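Usument offline trail map app: a week of poking at it

I paid for Usument because the sales page promised "forgotten places, no signal needed." I've been burned by that line before, so I loaded it up for a trip to Kongkaew, an old hill resort that shut down long ago and has been sliding back into the trees ever since.

The download took 13 minutes on hotel wifi. Fine. The map itself looks good, with contour lines you can read on a small screen, and the battery drain was lower than I feared - my phone lost 11 percent over a full morning.

Then the trouble. The app claims 2,000 abandoned sites, but a lot of those pins are junk. One near my hotel was a working gas station. Another was a bus stop. Marjan Farahani, who I was traveling with, typed in a correction and got a thank-you message, and the pin was still there in January.

The resort pin was on the wrong side of the river. We walked down to the water, looked across at the roof of the main building, and walked all the way back. A man selling drinks by the road pointed us to the footbridge, which the app doesn't show at all.

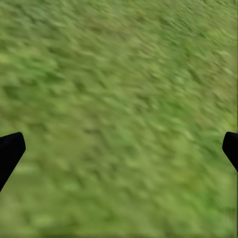
The yearly plan is 59 dollars, and the free version only lets you save one region. I'd have been less annoyed at half that. The track recording works well, I'll give them that, and it got us back to the road after we lost the path behind the old tennis courts.

Would I renew? Probably not. Try the free region first, and check every pin against a plain satellite map before you put your boots on.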